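Drellgate Dog Harness, Size Medium

Overview

The Drellgate is a Y-front walking harness for dogs with a chest girth between 22 and 30 inches. It is cut and sewn by Rusnák and replaces the earlier Nandero model, which had a straight chest strap that sat across the shoulder joint. The Y-front leaves the shoulder clear and puts the load on the breastbone.

The harness has 4 adjustment points: two at the neck and two at the girth. All four use the same slide, so a single spare kit fits every position. Neck and girth straps are adjusted separately. Change the neck first, then the girth.

Specifications

Webbing: nylon, 1 inch wide
Lining: padded mesh at chest and back plate
Leash rings: 3 (chest, back, rear of back plate)
Buckles: side release, one on each side of the girth strap
Weight: roughly 8 ounces
Colors: gray, navy, rust
Care: hand wash in cool water, hang to dry

Fitting

Measure the dog while it is standing. Girth is taken at the widest part of the rib cage, a few inches behind the front legs. Neck is taken at the base, where a collar would rest. Use a soft tape and pull it snug without compressing the coat. For double-coated breeds, measure again after the seasonal shed, as girth can change enough to move the slides.

With the harness on and buckled, two fingers should pass flat under any strap. The back plate should lie centered along the spine and stay there when the dog turns its head. If the plate rolls to one side, the girth straps are uneven.
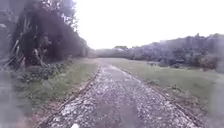

Can the harness be used with a long line?

Use the back ring only. A long line clipped to the chest ring tends to pass under the front legs and will twist the harness when it comes tight. The rear ring is intended for a light or an ID tag and is not rated for a leash.

Compatibility

The Stastemance coat clips over the back plate and leaves the back ring exposed. Allow one extra slide position at the girth when the coat is worn. Pads from the Nandero do not fit — the chest panel is a different shape — but Nandero leashes work with both leash rings.

Parts and returns

Spare slides and buckles are listed under part group 37. Replace a buckle if either prong shows a white stress line or no longer clicks shut. Webbing that has been chewed through any part of its width should be retired, including where the stitching is intact.

Unworn harnesses may be returned with tags attached. Harnesses with hair in the lining are treated as worn. Exchanges for size ship once the original has been received.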